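Parts and Labeling Board > Shared Fixtures
Thread: Numbering of markers on the round tray

Posted by e_tan, Friday, 9:40 a.m.

Members are asked to comment on the labeling of the white round tray and the parts used with it. The draft labeling guide remains open for comment until the end of March. Section 2 covers printed markers and the numbers placed beside them. 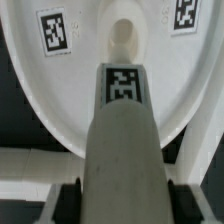
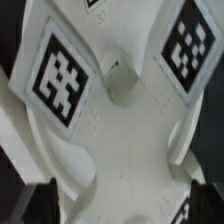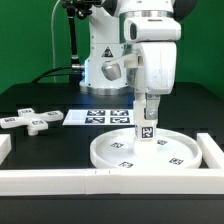
Fornstead Technical Services, Shared Fixtures Group, Room 224

The draft proposes the following. Each printed marker keeps its full white border when it is trimmed. The number goes beside the marker, on the surface of the part, and never on the border. Markers are printed at 600 dpi on matte stock. Loose cards are stored flat in the drawer under the Volley cabinet.

Comments should refer to a specific point in the draft where possible.

Erlinda Tan
Shared Fixtures Group

----

Reply by eaquino, 10:15 a.m.

Thank you for circulating this. I support the requirement on borders. I do not support leaving the direction of the numbers to whoever applies the marker. In the first picture the 29 and the 30 both read sideways, and the 30 is the fainter of the two. In the second, the 45 sits at a diagonal and is difficult to make out. A person checking the tray against the parts list has to keep turning it.

I request that Section 2 state that all numbers read upright when the tray is viewed from the front of the bench.

Edgardo Aquino

----

Reply by fotix_stores, 10:52 a.m.

Stores does not agree with the request. A round tray has no front. It is set down in whatever position suits the work, and a number that reads upright at one bench will be upside down at the next. The existing practice of keeping the number close to its marker is sufficient. Legibility is a separate matter, and we would accept a rule on darkness and size.

----

Reply by eaquino, 11:20 a.m.

The tray could be given a front. A short line on the outside of the rim would be enough.

----

Reply by bench_13, 11:34 a.m.

I would ask that the rim be left alone. It is the part people handle, and ink there wears off and has to be redone.

Could the guide also address the block that goes to the middle of the tray? In the third picture its marker is on the front face, and the draft mentions only flat surfaces. Applying a square label to a round block is harder than applying one to the tray, and the corners lift first. We have been rubbing them down with a bone folder.

----

Reply by e_tan, 1:05 p.m.

The point concerning curved surfaces is accepted. A paragraph will be added, and the bone folder will be mentioned.

On the direction of the numbers, the group has not reached a position. Two alternatives will appear in the next draft: numbers reading toward the center of the tray, or numbers aligned with the lower edge of their own marker. Neither requires a line on the rim.

----

Reply by fotix_stores, 1:30 p.m.

Stores prefers the second alternative. Please also confirm whether the flat card with the four markers is covered by this section or by the section on loose items. The Ignacio parts list has it under both.

----

Reply by e_tan, 1:48 p.m.

It belongs with loose items. The parts list will be corrected.

----

Reply by eaquino, 2:10 p.m.

I maintain my preference for a fixed front but will not object to the second alternative, provided that faint numbers are rewritten when the guide takes effect.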